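Une grande tablée de fruits pour rouvrir la salle de la rue Rocha

La salle commune de la rue Rocha a rouvert ses portes en décembre après trois mois de travaux. L'association Trilta, qui gère le lieu, a choisi de marquer l'occasion par un après-midi consacré aux fruits d'hiver, avec dégustation, échange de recettes et atelier de présentation. L'entrée était libre et les portes sont restées ouvertes jusqu'à 20 heures.

Les habitants du quartier étaient invités à apporter ce qu'ils avaient chez eux. Le reste venait du marché de Jolgate, où deux étals ont cédé leurs fruits à prix réduit. L'association avait prévu un budget de 2 000 euros pour la réouverture, dont une partie a servi à racheter des nappes et de la vaisselle, l'ancien stock ayant souffert d'un dégât des eaux.

L'atelier était animé par Ye-ji Ban, qui donne des cours de cuisine à Skemport. Elle conseille de garnir un plat ovale en commençant par le bord du fond, avec les fruits les plus gros, puis de remplir le centre avec les fruits foncés. « On peut serrer, à condition que les fruits ne s'écrasent pas entre eux », explique-t-elle. Les tomates ont aussi leur place, selon elle, pour la couleur.
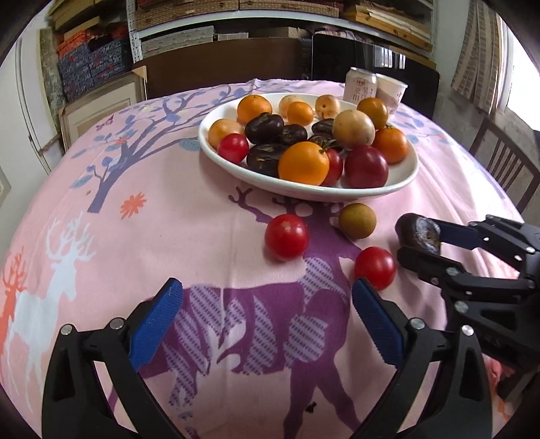

Les participants ont ensuite pu composer leur propre plat et repartir avec. Pour les nappes, Trilta a retenu des modèles imprimés, dont une rose pâle à motifs de cerfs, d'arbres et de fleurs. Elles seront utilisées pour les repas partagés, qui reprennent au rythme d'un par mois.

Côté bâtiment, les travaux ont porté sur le sol, l'éclairage et le coin cuisine, désormais équipé d'un second évier. La salle peut de nouveau être réservée par les associations et les particuliers. Une collecte organisée pendant l'après-midi a rapporté 1 101 euros, qui iront à l'achat d'un réfrigérateur.

Un second atelier est prévu à la fin de l'hiver, cette fois sur les confitures et les fruits séchés. Le nombre de places sera limité à 20 et les inscriptions se feront sur place, à l'accueil de la salle, tous les matins de 9 heures à midi. Les personnes qui souhaitent donner des bocaux vides peuvent les déposer au même endroit, propres et avec leur couvercle.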